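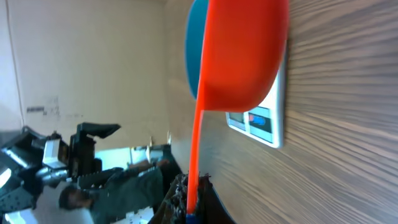
Looking after an upholstered chair

My mother-in-law's old wing chair came to us last November, and I have learned more about caring for fabric since then than in all the years before it. These are the things I do now, in no special order.

Vacuum the seat and arms every week or two with the soft brush, and do go down into the crevices (I found a knitting needle and two buttons!). Flip the cushion while you're at it, if it's the kind that flips.

Look for the cleaning code on the tag before you put anything on a spot. W means water is fine, S means solvent only, and X means vacuum and nothing else. For a W fabric I use a few drops of dish soap in a bowl of cool water and blot with a white cloth - never scrub, it roughs up the weave.

Catriona Jardine wrote in to ask about sagging seats. A piece of plywood under the cushion helps for a while, but new foam is worth the money. Mine took 9 days to arrive.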